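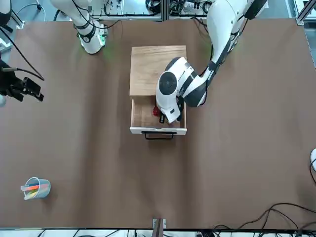
Figure 4. Small cabinet with the drawer open.

Section 4: Setting Up the Daily Routine Board

The Dretalix Family Routine Board helps parents and other caregivers build predictable mornings and evenings for children who are learning to manage transitions. Read this section in full before introducing the board to a child. The first set-up should be completed by adults only.

4.1 Before You Begin

The base set contains 74 activity cards, a two-column board, and one feelings strip. Additional cards may be ordered from Allunov, the distributor named on the back cover of this guide.

Choose one part of the day to start with. Families who begin with the whole day often find that the board is abandoned within the first week. The evening is usually the easier choice, as there is less pressure to leave the house on time.

4.2 Preparing the Board

1. Sit down with every adult who takes part in the child's care and agree on the order of events. Grandparents and sitters should be included where possible.

2. Select no more than four activity cards for a child under school age. Older children may use up to seven.

3. Place the cards in the left column, with the first activity at the top.

4. Leave the right column blank. Cards are moved into it by the child as each activity is finished.

5. Hang the board at the child's eye level, in the room where most of the activities take place.

6. Put unused cards out of sight.

Note: Blank cards may be filled in with drawings or family photographs. A child who helps draw a card is more likely to refer to it.

4.3 Introducing the Board to the Child

1. Pick a calm time of day. Do not introduce the board directly after an argument or when the child is hungry or tired.

2. Name each card aloud and ask the child to repeat it or point to it.

3. Walk through the routine once as a game, moving each card across.

4. Begin using the board the same evening. Give one short reminder before each change of activity – for example, "Two more pages, then teeth."

5. When a card has been moved, describe what the child did. "You put your pajamas on by yourself" is preferred to general praise.

Caution: Do not remove cards as a punishment. The board must remain a source of information for the child. Consequences for behavior should be handled separately, as set out in Section 6.

4.4 Using the Feelings Strip

The feelings strip is optional during the first 12 days. Once the routine is familiar, invite the child to point to a face before the last card of the evening. Accept the answer without correcting it. If the child declines, move on and offer the strip again the next day.

4.5 Reviewing the Routine

Review the board after 12 days and again whenever the household schedule changes, such as at the start of school or when the clocks go back in November. Change one card at a time and tell the child beforehand.

Note: Some resistance in the first few evenings is common. If distress continues or increases, stop using the board and speak with the child's pediatrician or school counselor.

Text of this section prepared by Vendula Kadlec and reviewed by Erhan Akgül, Torkdale Family Center.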